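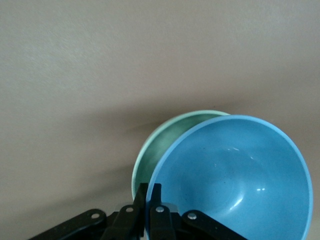 Two black fingers, two bowls. The view is from the robot's own wrist.

If you had to pick up a bowl using only a pair of chopsticks that somebody had tied to your elbow, how would you do it? Would you pinch the rim? Would you poke the side and hope? I've been thinking about this a lot, because for the past few weeks I've been trying out a table-clearing kit called the Bredis, made by a company named Clovalum, and bowls are pretty much its whole life.

So let me tell you how it works, and whether I think it's any good!

A kit is a bunch of parts that go together. The Bredis comes with two robot arms, a gripper for the end of each one, and a program that tells everything how to move. A gripper is a robot's hand, only it's much simpler than yours. You have four fingers and a thumb. This gripper has two fingers, and they can do two things: open and close. (Try clearing your breakfast that way tomorrow. Ask a grown-up first if the bowl is a nice one.)

Why bowls? Well, bowls are sneaky. A box has flat sides, so a gripper can squeeze it anywhere. A bowl is round and slopes in at the bottom, and if you squeeze it in the wrong spot it can slide right out. The rim is the best part to grab, with one finger inside the bowl and one finger outside, like a clothespin on a sock. But the rim is thin! If the arm comes down a little too far to one side, both fingers end up on the same side of the rim and there's nothing between them to pinch.

That's where the wrist camera helps. It rides along on the arm, so it always sees the fingers and whatever they're getting close to. It's a bit like having an eye on the back of your hand. The trouble is that it sees only a small patch of table, and when one bowl is in front of another, the one behind is mostly hidden. The program has to work out that a thin slice of green is really a whole bowl.
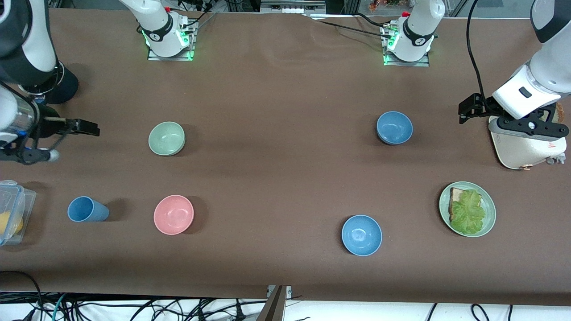
A second camera that stays in one place can take in the whole table at once, with both arms and all the dishes. I think of it as the lifeguard in the tall chair. It knows where everybody is, but it's too far away to see exactly what the fingertips are up to. The program needs both views, and it checks them over and over while the arms move.

Then there's the question of what goes where. A bowl can sit inside another bowl, but a cup on its side needs a different kind of grab, and a sandwich on a plate shouldn't be squashed by anyone! The Bredis lets you choose a job before it starts. My favorite is called "stack bowls," and it does what it says. I also have to tell it which things to leave alone, and I wish that part were easier, because the menu is long and the words are tiny.

I kept a notebook, because that's the best way to be fair when you review something. Since August I have asked the kit to pick up a bowl 1,294 times, and it missed 523 of them. That sounds like a lot of misses. It is! Most of them were shiny bowls, where a bright spot of light can fool a camera into seeing an edge that isn't there. You can find spots like that yourself: hold a shiny bowl near a lamp, tip it slowly, and watch the bright patches slide around even though the bowl stays the same shape.

I also tried an older kit called the Troltent. It was quicker, but it banged the dishes together so hard that I stopped the test early. I'll take slow and gentle, thanks.

My score for the Bredis is 2 stars out of 5 for speed, and 5 out of 5 for being fun to watch. If your school or science club is thinking of getting one, put a grown-up in charge of the stop button and start with plastic bowls.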